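Print this page
E-mail this page

Packed lunch

A packed lunch is a meal put together at home and carried somewhere else to be eaten: a desk, a school hall, a hillside, a train. It is one of the most varied and best-loved forms of everyday cooking, and almost every country has its own splendid version. Some are built in stacked tins, some wrapped in cloth or leaves, and plenty still travel in a plain paper bag!

Most packed lunches have a main part (bread, rice, noodles or a pie), something fresh, and a small extra. The extra is often what people remember. A little bottle of something to drink, a wrapped biscuit or a twist of nuts can lift the dullest sandwich, and swapping them is a great part of the fun at school.

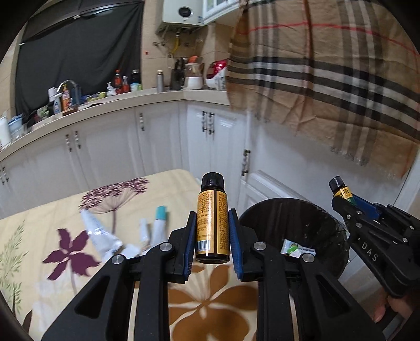

Small glass bottle with screw cap and orange-gold label.

Keeping food in good shape

Wet fillings are best packed apart from bread and put together at the last moment. Rice should be cooled quickly and kept cold until it is eaten. Tomatoes go at the top, always. The hill town of Kiani holds a lunch fair every October, where the walkers' prize goes to the meal that best survives a climb of 8 miles, and the winning pies have been wonderfully sturdy.

Bars and biscuits

The snack bar grew out of older travelling foods such as oatcakes, pressed fruit and honeyed seeds. It needs no plate, keeps for weeks and fits in any pocket. Home bakers make superb ones with oats, dates and a spoonful of nut butter, baked for roughly 45 minutes in a low oven and cut while still warm.
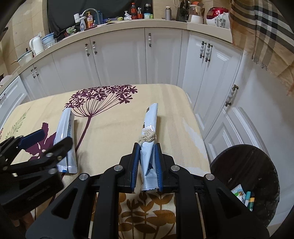
Seo-ah Noh writes that dates make the mixture too sticky for summer walks, and that dried apricots, chopped very fine, hold together better and taste brighter after six hours in a rucksack.

See also: Picnic; Lunch box; Oatcake

Print | E-mail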